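Drendcombe robotics club – bench notebook
June 2022

Carrying on from the last entry, which stops halfway down a page with a ring of tea on it. I'll assume the sentence was going to be about calibration. They all are.

State of play. We are still on the table-laying task for the Zedthorpe student day in November. The rules sheet now runs to more pages than our code. In short: the arm has to set out a tray and one piece of cutlery, put the cutlery down where the judge says, and not frighten anybody. Marks for position, marks for angle, and a "general conduct" mark which I take to be aimed at us after the business with the gravy boat.

The arm itself (Zirari to the club, after the name on the first build folder) is in bits on the other bench with its wrist off. So this session was all hand-held work. Two people had a go with the pair of hand grippers, one in each fist, and everyone else gave advice. The advice was plentiful.

Setting up. White board on the table, tray on the board, and the usual argument about whether the tray should be square to the board or "natural". I said square. We can teach it natural once it can do anything at all. Rails stay where they are. Please don't lean on the rails. I know they look like the sort of thing you lean on.

Before starting, both grippers opened and closed fully, 30 times each, to see whether the left one still sticks. It does, a little, near the closed end. A dab of dry lube helped for most of a run and then wore off. Looking at it with the torch, I think the pivot screw has been done up by somebody strong and cross. Backed it off a quarter turn, put thread lock on the note for next time, and carried on.

First attempts were with a wooden spoon, as being the thing least likely to end in paperwork. Fine. The spoon is fat enough that the jaws can't really miss. We got cocky and moved to the knife.

The knife is a different animal. The handle is rounded, the jaws are flat, and the whole thing wants to swing round until the blade is pointing wherever it likes. Held near the end of the handle it droops. Held near the middle it behaves until you turn your wrist, and then it droops. Best grip so far is close to where the handle meets the blade, which puts the weight nearly over the jaws but leaves you with a lot of handle hanging out to bump into the rim of the tray. And the rim is just tall enough to be bumped.

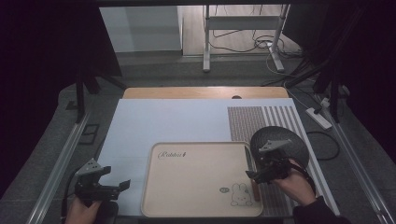 Going in blade up feels wrong to everybody, me included, but it gives you the best view of the angle on the way over, and the arm doesn't have feelings about it. The trouble comes at the lay-down. You have to roll the wrist through most of a quarter turn while dropping, and people do one and then the other. Roll first and you swing wide of the tray. Drop first and the handle lands on the rim, followed by a noise. Doing both together takes practice, and after a dozen goes the hands start to get it without being told, which is the whole idea of collecting the runs this way.

What we kept: anything where the knife ended up inside the rim, flat, and let go of on purpose. What we threw out: anything where it was let go of by accident, even if it landed nicely. There was a strong feeling in the room that a nice landing should count. It should not. The model will learn to drop knives and then it'll be me standing next to it in Zedthorpe.

The left hand. It has nothing to do for most of this task, and you can tell. It wanders. It drifts in to steady the tray, thinks better of it, goes away again. I'd like us to settle on one thing: either the left gripper holds the tray edge throughout or it parks at the near corner and stays there. Mixed behaviour in the runs gives mixed behaviour in the arm, as we found with the folding task, where Zirari picked up a habit of reaching for the cloth and then having second thoughts. Very human. No marks for it.

On the tray. It has Rabbit written on it in curly letters, and a rabbit as well, in case you were unsure. I was asked whether the drawing will confuse the vision side. Possibly. I'd sooner have it confused now by a rabbit than in November by whatever tray the judges bring along. We ought to run a plain one too, and a dark one if anyone's kitchen can spare it. The rabbit does at least tell us which way up the tray is, and the labelling script has started using the writing as a corner mark without being asked. I am leaving that alone until it goes wrong.

Files. All of it is in the shared folder under Mfaume, which is what we called the table-laying branch when we thought there'd be other branches. Please stop putting "final" in file names. There are 2 called final and they don't agree. I've left both and added a text file saying which one I trust, with a short explanation of why I don't trust it much.

We want 300 good runs before anyone trains anything. At the rate we keep them we'll get there before the deadline if people turn up, and if the left gripper lasts.

Things to do, in no order:

Thread lock on the left pivot. Small amount. It is not glue, whatever the label on our bottle looks like.
Try a strip of thin rubber on the inside of the jaws. Bicycle inner tube would do.
Decide about the left hand. Write the decision on the board so it can be ignored in public.
Plain tray, dark tray.
Tape down the cables by the right-hand side of the table. I have stepped over them so often I've stopped seeing them, and that's usually how it goes.
Refit Zirari's wrist. Check which way round the washer goes before doing up all the bolts this time.

Knife goes back in its sleeve and into the locked drawer, with the key on its hook. Spoon can live where it likes.

Rubber strip first, next session, then ten runs with it and ten without. If it makes no difference I'll write that down as well.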